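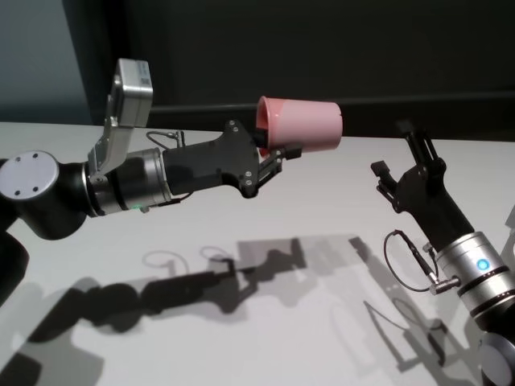 工单标题:晚上十一点以后网页打开慢,504 频发,白天一切正常
产品:Grallow 家用路由器(固件为出厂后第二次更新的版本)
宽带:Fairweather 家庭套餐
状态:已关闭(用户自行关闭)
优先级:低(系统自动判定,本人不同意)
提交时间:2020年1月

问题描述

每天晚上十一点一过,家里所有设备打开网页都要转圈,转到最后给一个 504 Gateway Time-out。刷新几次能进去,再点一个链接又是 504。早上七点以后自动恢复,像是有人上班了。

视频倒是能看,已经开始播放的不会断,新开的打不开。聊天软件文字能发,图片发不出去。打游戏没有影响,所以家里另一位成员坚持认为网络没有问题。

已尝试的办法

重启路由器。好五分钟。
重启光猫。好五分钟。
两个一起重启。还是五分钟,没有叠加效果。
换网线。没变化,但抽屉里终于少了一根网线。
手机切换到移动数据访问同样的网站,正常。
恢复出厂设置。没变化,另外家里所有灯泡都需要重新配网,这一项花掉了整个周末。

客服回复(第一次)

您好,感谢您选择 Grallow。504 错误通常是对方网站服务器繁忙所致,建议您稍后再试。如问题仍未解决,请尝试重启路由器。

用户补充

稍后试过了,稍后到第二天早上确实好了。重启路由器见上文。另外,全世界的网站每晚同一时间一起繁忙,又在同一时间一起缓过来,这个可能性我愿意保留,但想先看看别的。

客服回复(第二次)

您好,请您提供故障时段的系统日志,并说明路由器的摆放位置。请勿将设备放在鱼缸、微波炉或承重墙附近。

用户补充

没有鱼缸。路由器在书架第二层,和承重墙保持着礼貌的距离。而且电脑是插网线的,照样 504,所以先不怪墙了。

日志导出来了,界面上的导出按钮要点两次,第一次点只是让它变灰。故障时段反复出现的是这一句:

dns: upstream timeout, retry 2
dns: upstream timeout, fallback to proxy
proxy: gateway timeout (504)

白天的日志里没有 proxy 这个词。我在设置里翻了很久,在“高级”下面的“更多”下面的“家庭关怀”里找到一个叫“夜间安心浏览”的功能,默认开启,时间是 23:00 到 07:00。说明文字写的是“为您守护每一个夜晚”。至于怎么守护的,没写。

请问这个功能是不是把网页请求转给了你们的过滤服务器?

客服回复(第三次)

您好,已将您的问题转交技术部门。技术部门反馈:“夜间安心浏览”开启后,网页请求将经由 Veledton 节点进行内容检测。该节点近期正在迁移至 Pluruvton,夜间可能出现短时响应延迟。建议您稍后再试。

用户补充

“短时”指的是八小时。关掉了。

关闭以后的测试记录,供后来的人参考:

第一晚,十一点半开始测,网页正常,没有 504。日志里也没有 proxy。
第二晚,路由器在凌晨自动更新了固件,功能被重新打开,504 回来了。手动关掉,一分钟内恢复。
第三晚,关掉了功能,也关掉了自动更新。正常。
第四晚,故意打开功能做对照,十一点零几分出现第一个 504。关掉,恢复。对照组很配合。

顺便测了延迟。功能开着的时候,打开同一个首页要约 624 毫秒才有第一个字节,这还是没超时的时候。关掉以后快得多,具体数字没记,当时只顾着高兴了。

游戏为什么不受影响也有了解释:这个功能只管网页和新建的图片、视频请求,游戏流量它不看。家里那位成员对此的评价是“我早说了没问题”。

解决办法

1. 进入管理页面,依次点“高级”“更多”“家庭关怀”,关闭“夜间安心浏览”。
2. 点页面最下方的“保存”。右上角那个也叫“保存”,它保存的是界面主题颜色。
3. 关闭自动更新,或者更新后回来再检查一遍。
4. 重启一次。这次是真的需要。

如果页面里没有“家庭关怀”,把界面语言切换一下再切回来,它就出现了。原因不明,我不打算再开一张工单问。

给 Fairweather 的说明

之前同时在你们那边也报了障,师傅上门把光功率测了,一切正常,还顺手把光猫上的灰擦了。线路没有问题,那张单子请一并关闭。

客服回复(第四次)

您好,很高兴您的问题已得到解决。邀请您对本次服务进行评价。

用户补充

评价页面打不开,504。是白天。

客服回复(第五次)

您好,评价系统与检测节点同步迁移中,建议您稍后再试。

工单已关闭。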